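Ticket 33: Clinesard gift tins, seal failure
Opened May 8, 2025 by Begoñe Figueroa
Status: open

Seven tins of the 200 g truffle assortment returned with split inner film. Chocolate shows fat bloom on the top layer.

Checked sealing jaw temperature: within range. Film roll is the Jurkholm stock from January. Swapped roll, ran four tins, no splits.

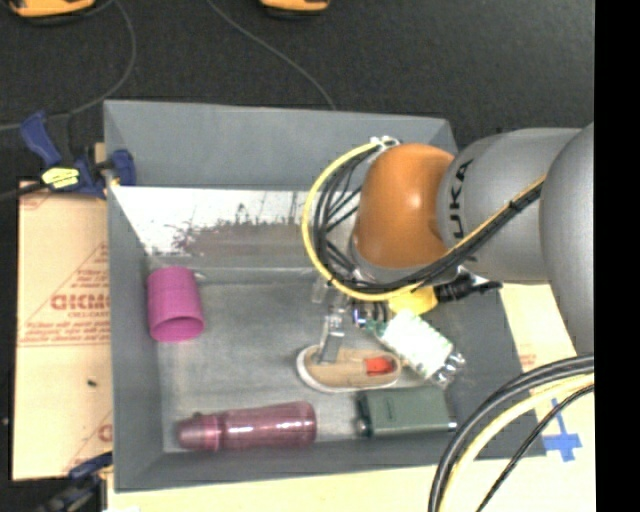 Cup and other items in the gray bin.

D. Poirier: hold remaining Jurkholm film. Retest pending.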